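Print this article | E-mail to a friend
Jureo Technical Notes, February
Shares: 168 | Comments: 2

4.2 Tidying as a Benchmark

Block sorting stands in for the household task of clearing a table. The Vekbridge set contains 2,491 attempts, each scored on grasp and placement separately. 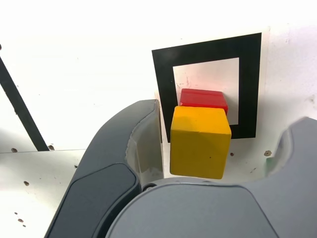 Figure 3. Yellow block between the gripper fingers, red block behind.

Grasp scores alone overstate readiness for kitchen or shop-floor work. Placement inside a marked area is the stricter test, particularly when the area already holds an object. 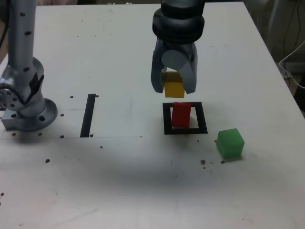 Figure 4. Yellow block held over the taped square; green block outside it.

The Flukasari protocol allows two retries per object.

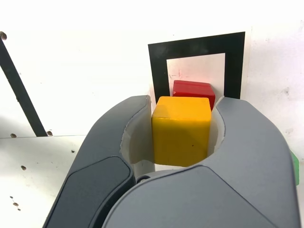
Chores differ from this test mainly in clutter. Shelves and drawers rarely leave free space around an item. With the red block directly behind the yellow one, finger clearance at the sides says little about clearance at the rear. We therefore report crowded and open layouts separately.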